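4. Setting up your mouse and pad

This is the fun part! Your Wandaron desk kit is nearly ready, and a good mouse position makes the whole desk feel right. Have the mouse, the pad and a soft dry cloth within reach.

4.1 Placing the pad

1. Wipe the desk and let it dry fully.
2. Unroll the pad and lay it flat. If it came out of the box with a curl, leave it under a heavy book for 15 minutes.
3. Shaped pads look best with the design facing you, so turn the cat pad until the ears point away from your chair.
4. Leave a gap of 2 inches between the pad and the keyboard.

Note: Press down on the ears last. They're the first part to lift, and a lifted ear will catch your sleeve all day long.

4.2 Placing the mouse

1. Switch the mouse on.
2. Set it down with the buttons toward the ears.
3. Rest your hand on the shell and move the mouse in slow circles. The pointer should follow smoothly all the way out to the border of the pad.
4. If the pointer drifts, lift the mouse, wipe the sensor and try again.

We love the small holes in the top shell – they keep the mouse light, and your palm stays cooler through a long afternoon. They do collect crumbs, though, so see 4.3.
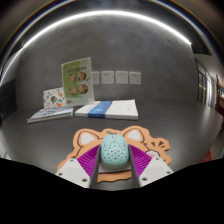 Fig. 7. Mint mouse with the orange cat pad.

Mixing colors is very much encouraged. Every mouse in the Zultside range works on every pad, so go ahead and put mint on orange, or whatever makes you smile when you sit down!

4.3 Keeping things clean

1. Switch the mouse off.
2. Turn it upside down and tap it gently so loose dust falls out of the holes.
3. Brush the shell with a dry, soft brush.
4. Wipe the pad with a damp cloth, working from the middle outward, and let it air dry flat.

Caution: Never spray cleaner onto the mouse. Liquid can run through the holes and damage the parts inside.

Caution: Do not put the pad in a dryer or on a radiator. Heat will warp the ears.

Next, go to section 5 to set your pointer speed.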